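Help wanted — folding and sorting, kids' secondhand

Sillari needs 2 people for the sorting table, starting right away. 14 hours a week, mostly mornings, some Saturdays when donations pile up.

What you'd be doing — shirts folded flat, odd socks set aside till the match shows up, toys and kitchen stuff checked and passed down the line.
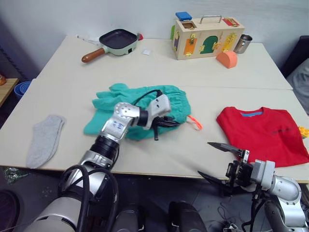

No experience needed. Decent eyes for stains and missing buttons, OK with standing. Pay is $17 an hour, paid every 2 weeks. Parking out back, coffee free, lunch your own.

Knits and anything with colored trim get a second look at the seams before pricing. Slow work, dont rush it.
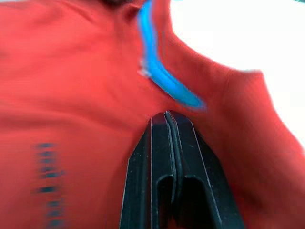
How to apply

Call or stop in and ask for Joanne Naylor. If she's out, Siiri Manninen can take your name and number. No resume neccessary — just tell us which mornings you can do. Open till 2025-12-13.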